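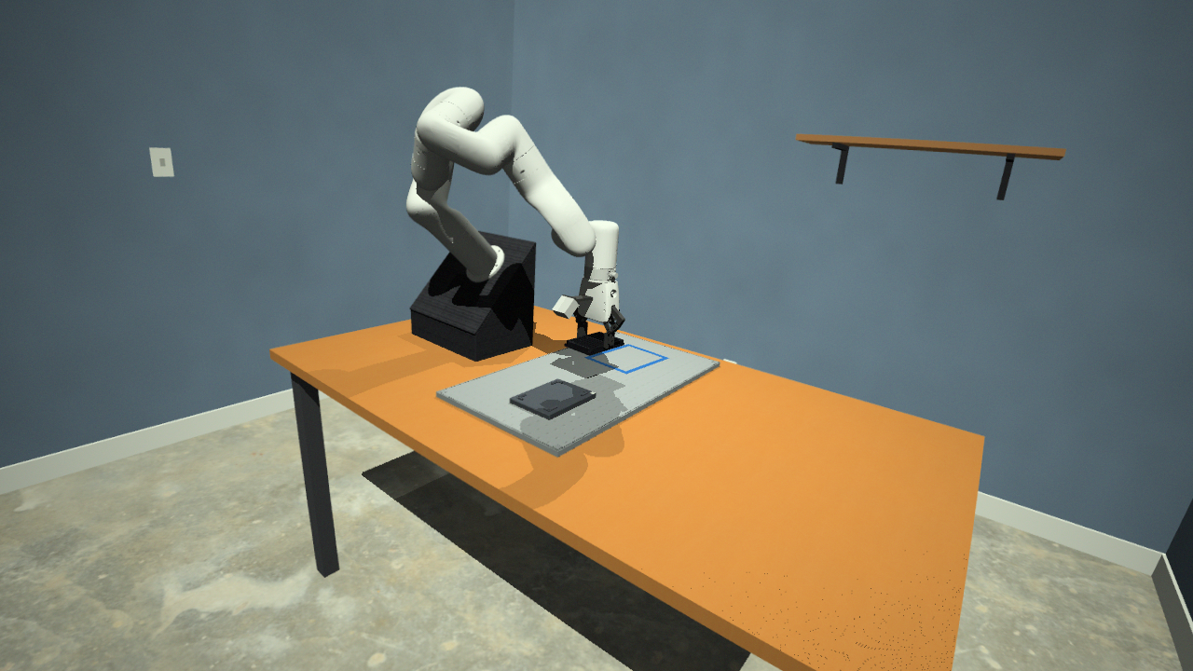

Shared Study Tables at the Satby Learning Centre: Use, Wear and Booking

Student project report
Prepared by Ermelinda Falcão
Last updated: Mar 30, 2013

Background

The Satby Learning Centre provides study space for students in the certificate and diploma programs. The shared tables on the ground floor may be used without a booking, while the tables in the group rooms are reserved at the front desk. In recent terms the Centre received complaints that groups could not find a place to work in the afternoon, although the booking sheets showed free periods on most days. This project was undertaken to compare recorded bookings with real use and to recommend changes to the booking rules.

Method

Two sources were used. The first was the set of booking sheets held at the front desk, which contained 2524 entries for the period under study. Entries that could not be read, or that gave no finishing time, were kept in the total but left out of the comparison by hour. The second was a paper survey handed out at the entrance and in the cafeteria. A total of 400 completed forms were returned. The survey asked how often the student used the tables, whether a booking had been made, and what had happened when no table was free.

Walk-through checks were also made during March in the two group rooms, known as Memon and Plultden. Each check recorded only whether a table was in use. No names were taken.

Findings

The booking sheets gave a poor picture of use. Many groups reserved a full afternoon and left early, and the remaining time was not offered to anyone else. Students who arrived without a booking generally assumed that a reserved table could not be used, even when it had been vacant for some time.

Memon was preferred over Plultden for group work. Survey comments referred to its better light and its distance from the stairwell. Plultden was described as cold in the morning and was used mainly by students working alone - a poor match for a room set aside for groups.

Wear was heaviest on the ground floor. The edging on several older tables had lifted, and a few students reported torn sleeves. The Centre's supplier, Drokum, can replace edging without replacing the table top, but a written request is needed and none had been sent during the period studied.

Limits of the study

The survey reached only students who were already in the building. Those who had given up on using the Centre are not represented. Evening use was not checked, as the group rooms are locked after the front desk closes.

Recommendations

Bookings should be limited to two hours, with an extension allowed at the desk if no other group is waiting. A table left vacant for 15 minutes after its starting time should be released. Plultden should be opened to individual study in the morning and kept for groups in the afternoon. A request for new edging should be sent to Drokum before the next term, beginning with the tables nearest the entrance.

The revised rules should be posted at the front desk and on the door of each group room. A second survey, using the same form, is proposed for the following term.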